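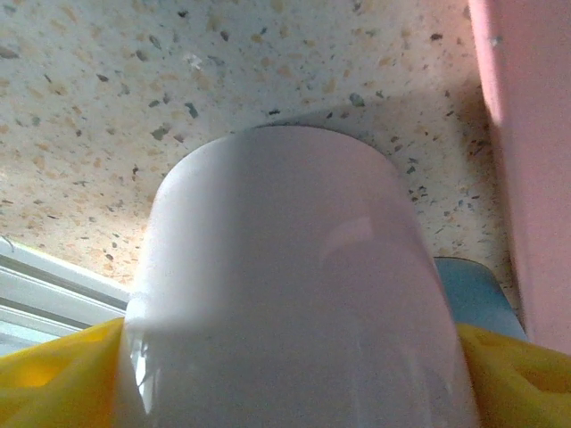
2 min read

Audiobook edition of The Drilow Ferry: production notes

The audio edition of The Drilow Ferry is scheduled for release in June. Naledi Mkhize is the narrator. The print edition runs to 342 pages and was published by Moodley Press two years ago. The recording is unabridged, with one exception described below.

The novel follows a ticket clerk in the river town of Fladstead who keeps a private log of every passenger over a single winter. About a third of the text consists of log entries. Each entry opens with a crossing number, a time and a fare, and the numbering reaches 1178 by the last chapter. On the page a reader can skip this material. A listener can't, and the first test chapter was slow for that reason.

Three treatments were tried. The first read every header in full. The second used a short tone in place of the header. The third, which was kept, reads the crossing number and drops the time and fare unless the plot depends on them. Headers are spoken in full in 98 entries. The author approved the list.

The map at the front of the book and the fare table at the back are supplied as a PDF with the download. Library lending copies include the same file, though some lending apps hide it under a separate menu.

Chapters in the audio edition match the printed chapters, apart from chapter 14. It has been split into two tracks at the line break before the inquest. Listeners following along in print should note that track numbers run one ahead from there on. 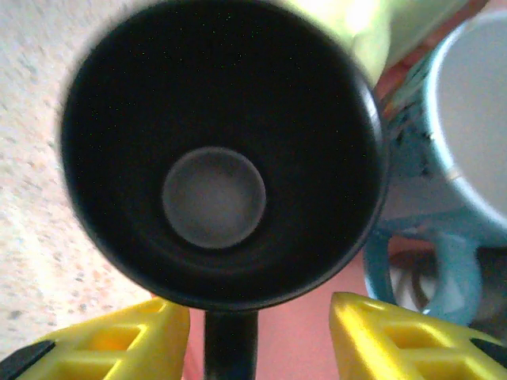
A black mug, seen from above.

Mkhize reads the clerk's narration in her own accent and uses a lower, flatter delivery for the log. There is no music between chapters. A pause of four seconds marks a change from narration to log and back again – early listeners found a shorter gap easy to miss at higher playback speeds.

Place names follow the author's pronunciation guide. Tukholm is stressed on the first syllable, and the "h" is sounded. An earlier radio extract stressed the second syllable, and a few readers have written in to ask which is correct. The audiobook should be taken as the reference.

Total running time is 447 minutes, excluding the afterword. The afterword is new to this edition and covers the sources for the inquest chapters. It will be added to the paperback at the next reprint.

A sample of chapter 2 can be played from the book's page on the Moodley site. Subscribers who ordered the print and audio bundle will receive a download code by email when the edition is released. Codes work once and do not expire.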